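What a translated novel can tell you about a border

For most of this year I have been reading novels from places that share a border, two at a time, one from each side. I started after a long argument at a dinner about whether fiction notices trouble before the newspapers do. I said it did and was asked for an example, and I had one, from a book everybody at the table had already read. So I made a list.

The list has 11 pairs. I have finished seven. I kept to books published at least five years before anything happened on the border in question, and I left out anything written by someone who was already in politics. Both rules cost me books I wanted to read.

What I look for is dull on paper. I mark every mention of the people across the line: the joke about the neighbors, the cousin who married over there, the shop that stopped carrying their cheese. I put a pencil tick in the margin and a page number in a notebook. I don't rate them good or bad on the first pass. I tried that with the first pair and found I was deciding what the book meant by page 60 and ticking to match.

The fourth pair was the one that changed how I do this. The book from the northern side was a family story, about 400 pages in my edition, and the neighbors are in it constantly for the first half. They sell things, they are late, they sing at a wedding. Then they drop out. There is no quarrel and no scene where they leave. The narrator goes on describing the same market and they are gone from it. I had been looking for insults, and I went back to the first three pairs to look for gaps as well. Two of the six books had one.

I keep the notes in a spreadsheet now, with a column for the last page on which the neighbors speak a line of their own. In one book it is page 80, and the book goes on for a long time after that.
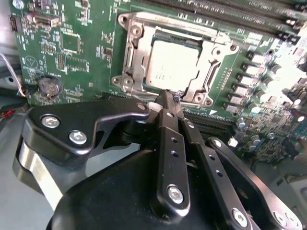
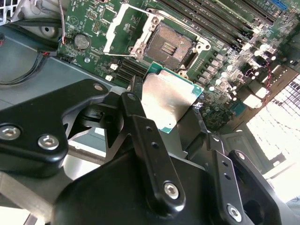
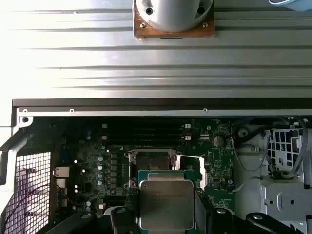 A reader going by Pluvora wrote in after my last post to say that I was making too much of silence. Novels drop characters all the time, the comment went, and a writer who gets bored with a market may simply stop putting people in it. Pluvora also asked whether I had read any pairs from borders where nothing happened afterward, and said that until I had, I was only collecting the hits.

The second point is right and I should have seen it sooner. Every pair on my list was picked from a border that later went bad. If quiet borders produce the same gaps at the same rate, then the gaps mean nothing. I have added four quiet pairs to the end of the list, picked by going down an atlas index and taking the first ones where I could get both books in English. It will take me into next spring.

On the first point I am less sure. A writer can get bored, yes. But in the book I described, the market stays. The fish stalls stay, the man who fixes umbrellas stays. Only one group is missing from it, and I don't think boredom is that choosy. I could be wrong, and I would like to hear from anyone who reads the original language, in case the translator trimmed something. The English text has 99 chapters and I have seen a library record that suggests the original has more.

Translation is the weak spot in all of this. Which books get carried into English depends on grants and prizes and what a publisher thinks will sell here. A novel that is rude about the neighbors may travel better than one that is fond of them, or the other way around. I have no way to check that from my kitchen table. For two of the pairs I only had one candidate on one side, so I read it and wrote that down.

I'm halfway through the eighth pair. The first book is slow and mostly about a court case over a well. I have 11 ticks so far, all of them in the lawyer's speeches. The second one is on hold at the library and should come in sometime in December.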